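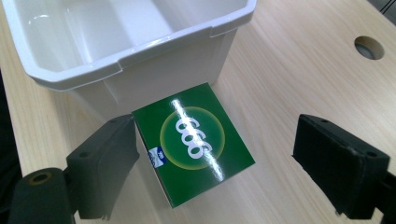 Photo: Mwajuma Mussa

Home | Topics | Places | Public Health | A–Z

Print this article | E-mail this article

Oltallow Landing Rule

The Oltallow Landing Rule was a local quarantine regulation adopted in 1812 by the river town of Oltallow. It required any traveler arriving by water from a place with reported fever to spend seven days in a shed on the east bank before entering the town. Travelers arriving by road were not mentioned. The rule stayed on the books for decades and is remembered mainly for the quarrels it caused with the neighboring towns of Wurkcombe and Bronutton, each of which had a quarantine rule of its own and a low opinion of the other two.

Background

Fever was a regular summer visitor to the lower Vrabec, the slow brown river on which all three towns stood. Before 1812 each town dealt with it by blaming the town upstream. Bronutton, which was farthest upstream, blamed the weather.

The outbreak that led to the rule began in Wurkcombe in July. Oltallow, then a town of 539 people, depended on Wurkcombe for flour and on Bronutton for salt, and could not close its landing without going hungry. The council's answer was to admit the cargo at once and detain the crew. Who was to unload the cargo in the meantime was left to the good sense of those involved, and the first three barges sat full at the landing until the crews were let out to empty them.

Provisions

The text runs to a single page. A "fever place" was any settlement where two or more households were sick, as sworn by a person of good character. Detained travelers were to be fed at their own expense, and could receive letters if these had been held over smoke. Clergy and the ferryman were exempt. So, by an amendment passed the following Thursday, was the brother of the council clerk.

Wurkcombe used a different test, counting sick persons instead of households, and set its term by the phase of the moon. Bronutton admitted anyone who paid a fee. A barge working the length of the river could therefore be clean, suspect and paid up on the same day, and bargemen took to carrying all three towns' certificates in separate pockets.

Enforcement

Oltallow's fine book records 54 penalties under the rule. Most were for leaving the shed to visit the tavern, which stood next door and had been there first. One entry fines a man for entering quarantine without cause. He had apparently heard that the shed was dry.
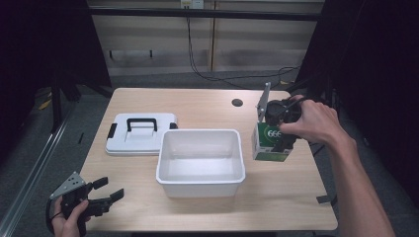

Decline and repeal

The rule fell out of use once a bridge opened at Oltallow and most traffic moved to the road, where it had never applied. The shed was rented out for storing onions. Repeal came much later, as part of a general clearing of old ordinances, and drew one objection, from the tenant, who feared for his lease.

Assessment

Opinion is divided on whether the rule did any good. Derek Ackroyd, in his history of the river towns, argues that the shed kept at least one outbreak out of Oltallow. Critics point out that in the same season the ferryman, exempt as ever, was ill for much of the summer and did not miss a crossing.

See also: Bronutton fee scandal; Smoked mail; Wurkcombe moon calendar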